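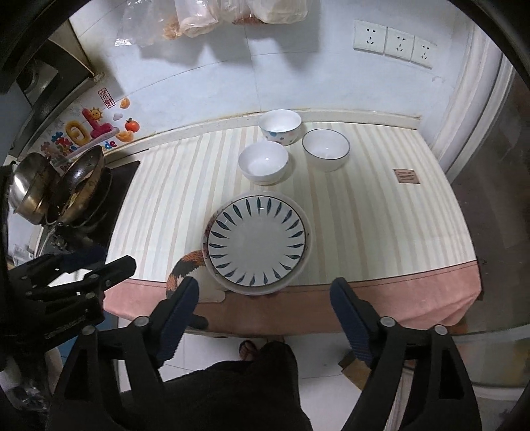 Lancombe kitchens supply training examples for table-clearing robot

Breruvix, the Lancombe company that builds robot arms for small restaurants and care homes, has started collecting training examples in private kitchens. The project is called Koder. It will run until the end of May and takes in 60 households across the town.

The aim is to teach a learning system how dishes are picked up, moved and stacked. Until March, all of the company's examples came from a single test room at its workshop, where the same set of tableware was used on the same gray bench. The arms did well in that room and much worse everywhere else, according to the company's spring report.

In the home sessions, a person carries out the task with a gripper tool held in the hand. A camera on the tool records what the fingers are reaching for. The recordings are later used to train the software that drives the arm, so no robot has to be brought into the house.

Tables are used as they stand, with whatever cloth the household normally keeps on them. One kitchen has a striped cloth with a wide pink border, and the dishes set out on it include three empty bowls and a large plate with dark blue strokes around its inner rim. The plate lies on top of a slightly larger white dish. Stacked dishes of that kind are among the hardest items for the system, Breruvix says, as the fingers have to take the upper one and leave the lower one where it is.

Bowls have caused trouble for a different reason. The software trained in the test room tended to misjudge the height of a glossy rim, and closed the fingers too early. The company now asks for bowls of several sizes in every session, and for patterned ones where the household has them.

A session lasts 19 minutes, not counting setup. The operator works through a short list of tasks: moving a bowl to a marked spot, lifting a plate, placing one dish on another, clearing the table to the counter. Each task is repeated from different sides of the table. Failed attempts are kept and labeled as such – a dropped spoon or a plate that slides away is still of use in training.

The project had logged 167 sessions at the last count. Breruvix wants 800 before it trains the next version of the system, which goes by the name Hyun. Some homes are visited more than once, with the dishes swapped or the table moved to another part of the room.

Households use their own plates and bowls. Breakages are paid for by the company, and it asks that valuable or sentimental pieces be put away beforehand. Stoves must be off while recording is under way. Pets may stay in the house.

Recordings are checked before they enter the training set. Faces, mail and family photos are blurred, and a household can ask for its material to be deleted up to the point when training begins. Sound is not recorded.

Apartments with small kitchens are still in short supply, and the company is looking for more of them in the streets near the station. Kitchens with a table pushed up against a wall are also wanted – reaching a dish at the back calls for a different angle, and the current set has few examples of it.

Residents can sign up at the front desk of the Breruvix workshop, open until 6 p.m. Evening sessions are available. A first test of Hyun is planned for the fall in the workshop's own canteen, with tables laid by the kitchen staff.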